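Pavari bench notebook
Chores, continued
20th August

Print this page | E-mail this page

Back on the right-hand station after two days of fixing things I broke while fixing other things. The question on the first page of this notebook was whether a machine can do one useful household job, start to finish, without me hovering. The answer is still no, but the no is getting more detailed.

For anyone from Debnath reading over my shoulder: the chore is clearing up. We don't use real dishes yet, for reasons the floor drain can explain. We use printed stand-ins. The cup is a plain white cone with tags around it, upside down the way you'd leave one on a drainer. The other piece is the knob, and it stands in for every annoying thing in a kitchen with a round top and a thin neck: pepper mills, stoppers, the lid handle on my grandmother's soup pot. The arm has to find it, get two fingers around it and not launch it.

First job was the approach. I had been bringing the gripper straight down, the way a person would, and then remembered that a person has skin. Changed it to come in tilted and slower over the last stretch. Speed on the way over is the same as before. I left the close command alone apart from the force limit, which I dropped one notch, then put back, then dropped again.

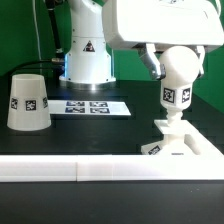 Fingers on the knob. Cup and tag card to the left.

Ran 87 tries before lunch on the new approach. I'm not writing down a success rate, because I changed the force limit twice in the middle and the number would be nonsense. Anybody who wants one can have the logs and my sympathy. Impressions only:

- Grips are squarer than in May. The one-finger nudge that used to tip things over is mostly gone.
- When it misses, it misses short, always toward the same side. I suspect the tool offset, which was measured by a tired person with a ruler (me).
- The tags on the knob are still a crutch. My saucepan at home does not have tags on it. I keep saying we'll take them off next month.
- Software from Dustutano froze once at startup and then behaved itself. Did not investigate. I have only so many afternoons.

A note on the vacuum question, since it came up again over coffee. Yes, the disk vacuum I bought for 212 dollars does a household chore on its own and this bench doesn't. The vacuum also eats the fringe of the rug and then calls for help from under the bed. Its whole method is to bump into things until the job looks done. I'd be allowed to ship that too if I could get the arm to bump into the dishes and have people call it charming.

After lunch I looked at the long moves. There's a wobble at the end of each one, and the arm then waits for itself to calm down before it does anything delicate. You could dry a plate by hand while it waits. Tried a softer stop. Better on the wobble, worse on the clock. Tried a shorter path that stays lower, which shaved off some travel and made me stand closer to the stop button than I like.

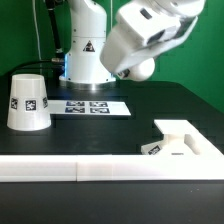
Arm on a fast move behind the rail. Cup upside down at the left.

Settled on the softer stop with the old path. The people at Skestholm want cycle time, and I understand that; they have a packing line with the same kind of pick and a human who does it while talking about soccer. Their question is a fair one and simpler than ours. On a shop floor the part turns up in the same place every time or somebody gets a phone call. In a kitchen the part turns up in the sink, under a sponge, with an egg on it. I'd say the shop floor version of this task is a few weeks of dull work away. The kitchen version I would like to discuss with whoever retires after me.

Checked the table calibration against the flat card before the next batch. It had drifted by less than I was ready to blame it for. Wiped the table anyway and redid the calibration, so the numbers from this morning and this afternoon should not be mixed. I have written this on tape and stuck it to the monitor.

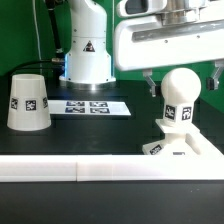

The opening width is the other thing I want to settle before the long run. Wide open forgives a bad estimate of where the object is, but in a crowded cupboard those same wide fingers would take out the neighbors. Narrow is polite and misses more. A person picks the width on the way over without thinking about it, and I spent most of an hour choosing between two values in a config file. Went with wide. Nothing on this bench has neighbors close enough to complain.

Left to do:

- Remeasure the tool offset, with something better than the ruler.
- Write the cup half of the task properly. At the moment it is a to-do comment and a hopeful function name.
- Queue the 500-try run, one force limit throughout, no touching. I will sit on my hands.
- Ask Debnath whether their rubber pads come in a softer grade. Ours squeak, and the squeak is getting on people's nerves.
- Order tape.

Shut the station down in the usual order. Then did the lunch dishes in the break room by hand, 2 mugs and a fork. Went fine. The fork had egg on it.

Print this page | E-mail this page

Recent entries
Tool offset, again
Why the drawer test is on hold
Skestholm visit: notes and leftover questions
Folding a towel, attempt and retreat
Pads, squeaks, suppliers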